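Search this notebook
Enter keywords
Go

Rellside workshop notebook
Table 4, cloth and toy tidy
2023-10-28, entered by bench desk

Starting with the cloth bc that's what everyone keeps asking about.

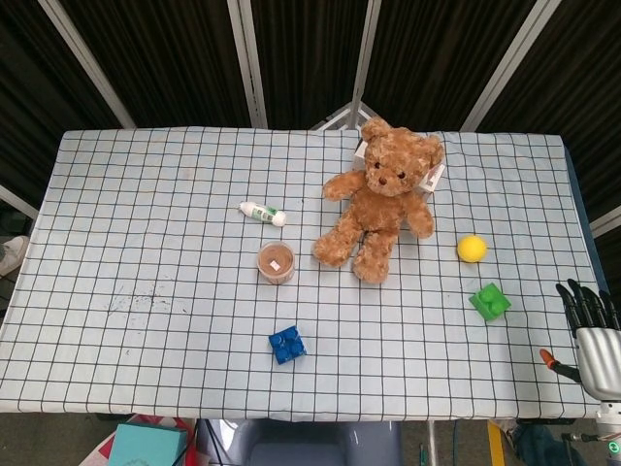
Still the grid cloth from Julach, the pale one. Have not replaced it. Lines are holding up fine, no fading that I can see against the offcut in the drawer. The dirty patch left of center is the problem. Specks and smudges, not one clean stain. Tried a damp sponge on a similar mark on the offcut, came up ok with 8 drops of the Mahmoudi soap in the small bowl, rinsed twice. Did NOT try it on the real cloth yet. Don't want a tide mark in the middle of the squares.

If the sponge fails: turn the cloth end for end so the patch goes to the other side, order a new length. Kavport price in August was 161 for the wide roll, which is silly for one table. Ask if they do a short cut.

Toys. Current set on the table is bear, yellow foam ball, blue block, green block. Bear sits at the back, slightly right, box behind him. He sits up well with his legs out front, one arm goes off to the side and it does what it likes, leave it. Fur is a pain. Curly stuff picks up every crumb. Brush with the soft brush only, the stiff one pulled a tuft off the old bear and we never got it to lie flat agian.

Foam ball: wipe, don't soak. Soaked one last time and it was heavy for 6 days.

Blocks: four-stud ones only on this table, the long ones go back to the bin by the sink. Warm water, old toothbrush round the studs. Dry upside down on the rack. Someone has been putting them away wet, the bin smells.

Food and toys on the same cloth, I know. The clear cup with the brown stuff in it has a label on top, so keep the label with it when it moves. Lid would be better. Are there lids that size? Check the Kavport list. Small white tube w/ the green on the label, keep lying down, it rolls if you stand it near the edge and knock it. Cap on.

White box w/ the pink and red print: keep for now, good size for the blocks. Write on the bottom of it, leave the front clean.

To do
- sponge test on real cloth, corner first
- brush bear
- toothbrush for blocks (new one, the old one is bald)
- lids??
- measure table before ordering anything, incl. the drop at the front

Later same day. Corner test done, no tide mark once dry. Will do the patch next session with fresh water, not the bowl from today. Ran out of clean cloths so bear not brushed. Toothbrush still bald.

Rellside uses cookies to remember your notebook settings. Accept / Manage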